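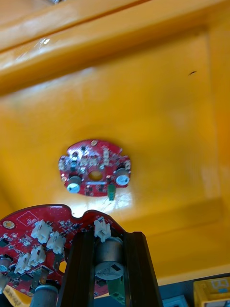 Gekenley has cut the price of its home broadband plans in Pavbridge, with the entry plan now at $70 a month. The company said 11 suburbs would get the new rate first. 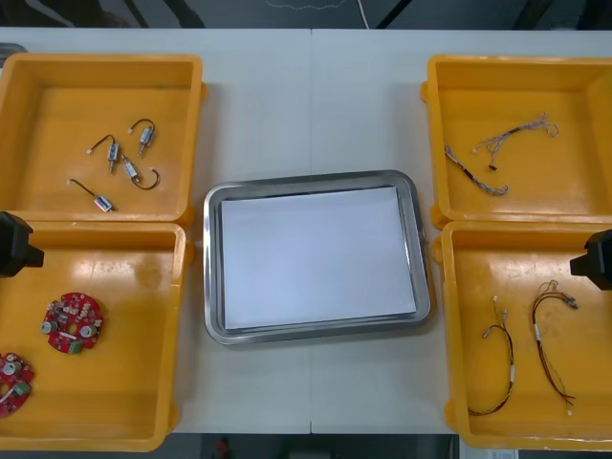
Existing customers will be moved across at their next bill – no call is needed. Rival Oksanen has not changed its prices.
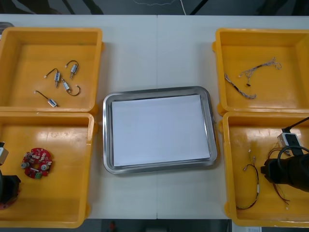 PAVBRIDGE, 28 July 2024 – Spokeswoman Raili Harju said download limits would stay the same. The set-up fee drops to $20 for new customers.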